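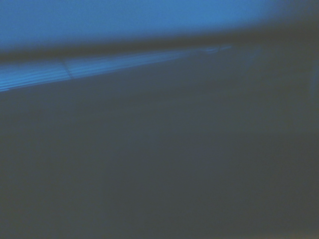 Workshop notebook – kept by the gripper bench technician, Purnomberg
04/10/2022

Wrist camera check before the gripper comparison. The Sakura is on the arm, with the Zoline to follow once the adaptor plate is back from drilling. Same small camera for both.

View at the start pose is mostly flat dark surface, slate blue going greyer towards the bottom. Bright blue band across the top, dark stripe under it, then a pale ribbed strip that thins out to the right. Everything soft, no sharp edge anywhere. No fingers in view, so no use for judging the grip from this pose.

Tried 3 exposure settings on the Šimek controller. Kept the second. Auto white balance is off now and should stay off for both grippers, or the colours won't compare.

Still to do: refocus at working distance, then save the pose under a new name – the old one from February has the wrong tool offset. Plan is 99 picks per gripper, same part, same tray, with some four seconds between picks. Log drops and double picks separately.

Adaptor needs two longer screws. The ones in the drawer bottom out.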